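Open day at Terkside: an afternoon with the people teaching machines to handle cloth
14 October 2020

Elvia Robles talks with her hands even when they are full. When I got to the Nakero workshop at Terkside she was already deep in conversation with a family of visitors, a gripper in each fist, explaining why a shirt is harder than an engine block.

"An engine block stays where you put it," she told me once the family had moved along. "It has the same shape on Monday night as it had in the morning. Cloth has a new shape every time you breathe on it. I love that! It drives me up the wall, and I love it."

Nakero opened its doors to the neighborhood for four hours this October, and by the time I signed in at the front desk I was visitor 32. I had expected a row of arms behind glass. What I got was much closer to a cooking class. You stand at a table, somebody hands you a pair of grippers, and you try to do with them what you do at home every week without thinking. I tried to fold a towel. It took me eleven minutes, and I would not have put the result in a closet.

"Eleven is fine," Robles said, very kindly. "My first one I gave up on."

The idea behind the hand-held grippers is easy to follow. A person does the job using the same kind of fingers the machine has, the motions get recorded, and the machine learns from the recordings. The group's current collection, which they call Gromberg (after a street where two of them used to share an apartment), holds 2806 folds. Robles did a good share of them herself and says her wrists can tell you which ones.

So what makes a good fold, if you're doing it for a machine to learn from?

"Slow hands," she said. "And mistakes you fix. People come in and want to be perfect, and if the corner slips they stop and say sorry. No, no -- keep going! Pick the corner up again. A machine that has only seen perfect folds has no idea what to do when one goes wrong."

She showed me how she looks for an edge first, pinches, lifts a little, and waits for the fabric to stop swinging before she moves it anywhere. Thin, slippery material is the worst, in her view. Thick towels are forgiving. Anything with a lining is a separate fight, and she has strong opinions about fitted sheets that I promised not to print.

The other half of the open day belonged to Yusuf, the machine itself, which had a corner of the building and a steady crowd of kids. Yusuf folds dishcloths. It folded one while I watched, dropped the second, and got the third after a long pause in which you could hear everybody holding their breath. The cheer when it let go of that third cloth was the loudest thing I heard all day.

I asked Robles if she ever gets tired of the comparison, people saying that they could do it faster.

"They can do it faster! They should be proud of that," she said. "You walk out of here and look at your own thumbs differently. I still do, and I've been at it for years."

Before I left she wanted one more fold, a light one, and she talked me through where she puts her fingers and why she never starts in the middle. I wrote most of it down and then stopped writing and just watched.
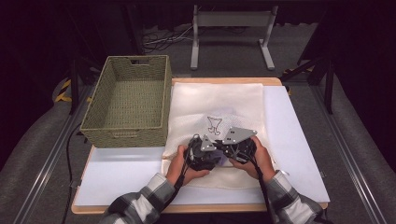
Yakubu Bassey wrote in after this went up to say that he came away with a different favorite part: the dropped dishcloth, and how quickly the kids around Yusuf started calling out advice to it. He would like to know if the next open day will let visitors try two-person folds, the way he and his sister used to do bedsheets, one at each end and walking toward each other.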